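Should you pay for an ancestry test?

My feeling about home ancestry kits has soured over the years. You spit in a tube, post it off and wait for a coloured map. Mine came from Gunitus and said I was 23 per cent Scandinavian. A second kit, from Donano, found no Scandinavian in me at all. Same spit, same person, and both firms were very sure of themselves.

The trouble is what you are being compared with. Each company has its own pool of customers, and the small print from Donano gave 426 people for one whole region. I wouldn't judge a village on that, let alone a thousand years of history.

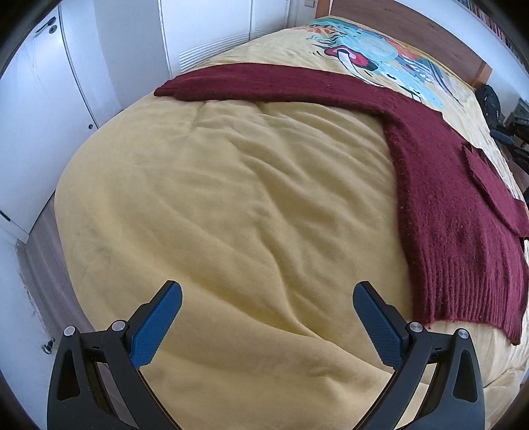
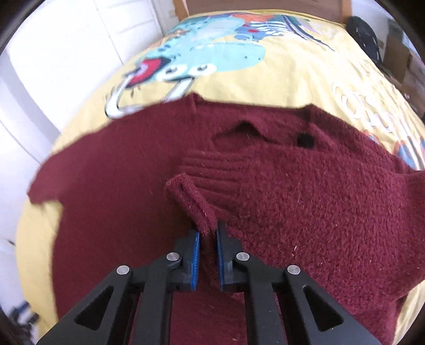 Then there are the cousins. Gunitus offered me 500 matches, nearly all of them so distant that we might share one ancestor or none. I wrote to 20 and heard back from two, both of whom wanted to sell me a family tree.

I do accept that close matches are a different thing. A parent or a sibling shows up clearly, and for some people that is worth every penny - or a terrible shock. But the adverts sell the map, and the map is mostly guesswork with nice colours. Gunitus redrew mine in November and I am now partly Welsh.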